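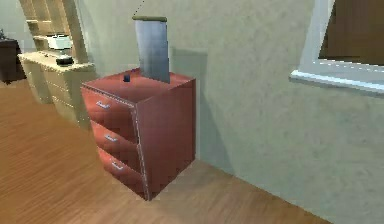

Drawer cabinet scene from the open day set, rendered in simulation.

Castance Open Day Scenes

Thank you for stopping by! This folder holds the simulated rooms we had running at the Castance open day in Cluvcombe this February, and so many visitors asked to take them home that we finally tidied them up and put them here. There are 46 scenes in all, with 1185 saved views between them, and everything loads in Trallis (our simulator, still a bit slow to start, so please give it a minute).

Each scene is a plain indoor room with a task for a robot to practice, such as opening a drawer or picking something up from a table. The drawer rooms were the big favorite with the younger crowd, who took turns choosing which handle to go for.
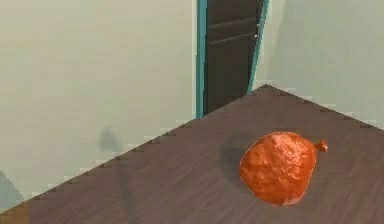
The tabletop rooms drew a quieter group, mostly people who wanted to talk about grasping soft, odd shapes, and we were happy to talk right through lunch!

To get going, unpack the folder, open Trallis and pick a scene from the list. Shadows and wall textures can look blocky at the low setting we used on the day.

Contact: the Niven desk at Castance, Cluvcombe | Copyright Castance | Back to top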